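4장. 잠자리 책 읽어 주기 설정

이 장은 Zitar 낭독 펜과 그림책 세트 ‘Illwood 숲의 밤’을 처음 쓰는 보호자를 위한 것입니다. 펜 충전과 전원 켜기는 3장에서 다루었습니다. 3장을 건너뛰고 오신 분은 대개 4.2의 두 번째 단계쯤에서 3장으로 되돌아가시게 되니, 미리 다녀오셔도 좋습니다.

4.1 시작하기 전에

세트에는 보드북, 낭독 펜, 충전 케이블, 스티커 시트가 들어 있습니다. 스티커 시트는 아이 눈에 띄기 전에 치워 두십시오. 이미 띄었다면 4.6으로 가십시오.

보드북은 모두 42쪽이며, 모서리는 둥글게 처리되어 있습니다. 물어뜯어도 된다는 뜻은 아니지만, 물어뜯을 것을 알고 만든 책이기는 합니다.

읽을 자리를 정합니다. 펜의 스피커는 작은 편이라 보호자와 아이가 나란히 앉는 거리에서 가장 잘 들립니다. 침대든 거실 바닥이든 상관없으나, 한번 정한 자리는 아이가 법률로 받아들일 수 있으니 허리가 편한 곳으로 고르십시오.
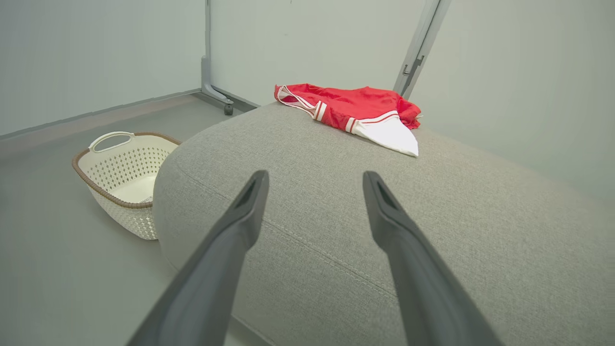

4.2 펜과 책 연결하기

1. 펜 옆면의 버튼을 짧게 한 번 누릅니다. 부엉이 소리가 나면 켜진 것입니다.

2. 책 앞표지 안쪽의 달 그림에 펜 끝을 댑니다. “안녕, 숲의 친구야”라는 음성이 나옵니다. 아무 소리가 없으면 펜이 방전된 것이니 3장을 보십시오.

3. 등록 번호를 입력합니다. 달 그림 아래 숫자판에서 3189를 차례로 짚습니다. 번호는 한국어판 전체에 공통이므로 어디 적어 두고 숨기실 필요는 없습니다.

4. 음성이 “준비됐어”라고 하면 연결이 끝난 것입니다. 아이는 이 말을 몹시 좋아합니다. 준비가 됐다는 말만 여러 번 듣고 책은 한 장도 넘기지 않은 채 잠드는 경우도 정상 작동에 해당합니다.

주의: 숫자를 잘못 짚으면 여우가 웃습니다. 여우의 웃음소리는 끌 수 없습니다. 일부러 틀리는 아이가 있다는 점은 저희도 알고 있습니다.

4.3 목소리 고르기

기본 목소리는 ‘할머니 곰’입니다. 바꾸려면 뒤표지의 동물 가운데 하나에 펜을 대고 3초간 기다립니다.

할머니 곰: 느리고 낮습니다. 보호자가 먼저 잠들 수 있습니다.
여우: 빠르고 장난스럽습니다. 낮에 쓰십시오.
고슴도치: 거의 속삭입니다. 에어컨을 켜 두면 들리지 않습니다.
보호자 목소리: 직접 녹음합니다. 4.4를 보십시오.

4.4 보호자 목소리 녹음하기

1. 펜 버튼을 길게 눌러 녹음 상태로 바꿉니다. 불빛이 초록에서 주황으로 변합니다.

2. 녹음할 쪽의 나뭇잎 그림에 펜을 댑니다.

3. 본문을 읽습니다. 펜을 입에서 한 뼘쯤 떨어뜨리고, 평소에 아이에게 읽어 주는 속도로 읽으면 됩니다. 성우처럼 읽은 녹음은 다음 날 아침 본인이 지우게 되는 일이 잦습니다.

4. 버튼을 짧게 눌러 마칩니다. 같은 쪽을 다시 녹음하면 앞의 것은 사라집니다.

참고: 한 쪽에 담을 수 있는 길이는 42초입니다. 본문은 넉넉히 들어가지만, 토끼가 왜 신발을 한 짝만 신었는지 설명까지 덧붙이면 중간에 끊깁니다.

참고: 녹음은 보호자 두 사람분까지 저장됩니다. 누구 목소리를 고를지는 아이가 정하게 되며, 선택받지 못한 쪽을 위한 지원은 제공하지 않습니다.

4.5 잠자리 모드

잠자리 모드에서는 쪽이 넘어갈수록 소리가 조금씩 작아지고, 마지막 쪽에서는 음악 없이 펜이 꺼집니다. 저녁 8시 전후에 쓰도록 만들었지만 펜에는 시계가 없으니 낮잠에도 똑같이 동작합니다.

1. 앞표지의 별 그림에 펜을 댑니다. 종소리가 한 번 납니다.

2. 첫 쪽부터 차례로 읽습니다. 중간부터 시작하면 소리가 처음 크기로 돌아갑니다.

3. 다 읽은 뒤에는 펜을 책등의 홈에 끼웁니다. 이불 속에 남겨 둔 펜은 새벽에 등으로 찾게 됩니다.

잠옷은 첫 쪽을 펴기 전에 입히십시오. 책을 본 다음에 입히겠다는 계획은 저희가 시험한 집마다 실패했습니다. 양치질도 마찬가지입니다. 책 속 너구리가 이를 닦는 쪽이 나오기는 하지만, 아이들은 이를 너구리의 사정으로 여깁니다.

주의: “한 번 더”에 대한 제한 기능은 없습니다. 개발 중에 세 번까지만 읽고 멈추는 기능을 넣어 보았으나, 네 번째를 사람이 읽어야 한다는 사실이 밝혀져 뺐습니다.
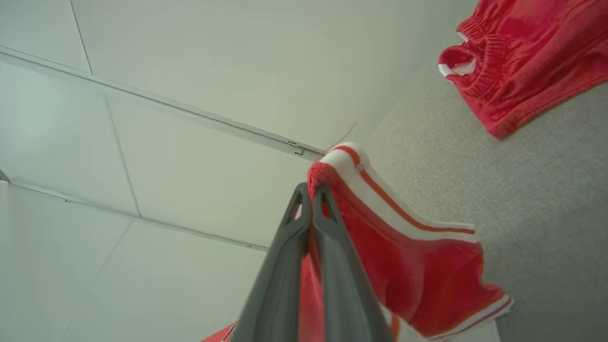 Serrano 님은 사용자 게시판에 이런 글을 남겼습니다. “잠자리 모드를 켜면 마지막 쪽이 너무 조용해서 아이가 고장 났다며 벌떡 일어납니다. 저는 별을 누르지 않고 고슴도치 목소리로만 읽어 줍니다. 소리는 작아도 끝까지 일정해서 오히려 잘 잡니다. 설명서에 이 방법도 적어 주세요.”

적었습니다. 이 방법을 쓸 때는 펜이 저절로 꺼지지 않으니 버튼을 두 번 눌러 직접 꺼야 합니다.

4.6 스티커

스티커 시트는 독서 기록용입니다. 한 번 읽을 때마다 뒤표지 안쪽 나무에 잎을 하나 붙입니다.

종이 벽지에 붙은 스티커는 드라이어의 약한 바람을 쐰 뒤 천천히 떼십시오. 펜의 스피커 구멍에 붙은 스티커는 바로 떼어도 됩니다. 목소리가 갑자기 멀어졌다면 고장 신고 전에 그 구멍부터 살펴보십시오.

4.7 문제가 생겼을 때

펜이 엉뚱한 쪽을 읽습니다.
펜 끝이 옆쪽 그림에 닿은 것입니다. 책을 완전히 펴고 다시 대십시오. 그래도 같으면 다른 Zitar 책의 번호가 남아 있는 것이니 4.2의 3단계를 다시 합니다.

소리가 끊깁니다.
배터리가 부족합니다. 하필 늑대가 나오는 쪽에서 끊겼다면 나머지는 보호자가 읽어 주십시오. 늑대는 길을 물으러 온 것이고, 다음 쪽에서 수프를 얻어먹습니다.

모든 것을 처음으로 되돌리고 싶습니다.
버튼을 누른 채 숫자판에서 1578을 짚습니다. 녹음한 목소리까지 모두 지워지며 복구할 수 없습니다. 할머니, 할아버지의 녹음이 있다면 먼저 5장의 순서대로 컴퓨터에 옮겨 두십시오.

책장이 찢어졌습니다.
투명 테이프로 붙여도 펜은 그림을 인식합니다. 불투명한 테이프는 안 됩니다. 낱장 교환은 하지 않으며, 책만 따로 구입하실 때는 Grirnano 고객 창구에 한국어판이라고 말씀해 주십시오.

5장에서는 녹음 파일을 옮기고 보관하는 방법을 설명합니다.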